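Zerkcombe Home Help > Laundry > Folding and storage

Folding clothes on a bed: fabric creases again before it reaches the drawer

Posted by Garer in July

I fold on the bed, having no table long enough. The mattress is soft and the fitted sheet under the clothes never stays flat. Anything I fold picks up ridges from the sheet, and the bundle loosens when lifted. The drawer is 30 cm deep, front to back. I would like a repeatable method that does not need a board.

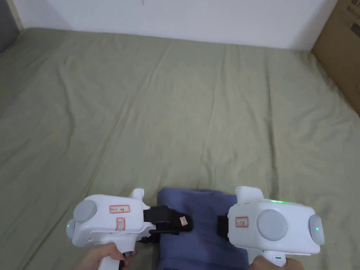
Does the sheet have to be pulled tight before folding?

Pull it tight over the area you fold on and leave the rest. A patch 90 cm wide takes most shirts with the sleeves out.

Xue

The sheet matters less than the order of work. Cotton creases under its own weight when left in a heap, so take one item at a time from the basket and leave the others where they are. Lay it face down, smooth from the center outward with the flat of the hand, then fold the sides in. Final width for a 30 cm drawer should be a little under the drawer depth if you file the bundles front to back.

For a garment that has already bunched up, find a corner or a shoulder seam first. Lift by that point and let the rest hang free of the mattress before you lay it down again. Pressing on a bunched garment sets the creases in.

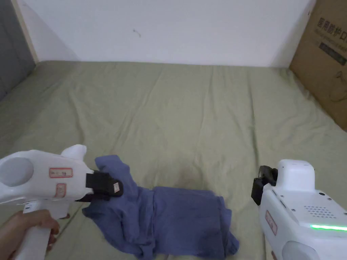

Order of folds

1. Sides to the center line.
2. Sleeves back along the body.
3. Hem up to one third.
4. Top down over the hem.

Heavy knits: skip step 4 and roll from the hem. Pants: leg on leg, then in half, then in thirds.

Lotte Coppens

I agree with the above except for rolling knits. Mine stretched at the collar. I fold them flat and stack them, heaviest at the bottom.

Todamano

Just iron it afterward. Or get a table. Mine is 41 cm deep and folds down from the wall, fine for shirts, too narrow for sheets.

Thread viewed 565 times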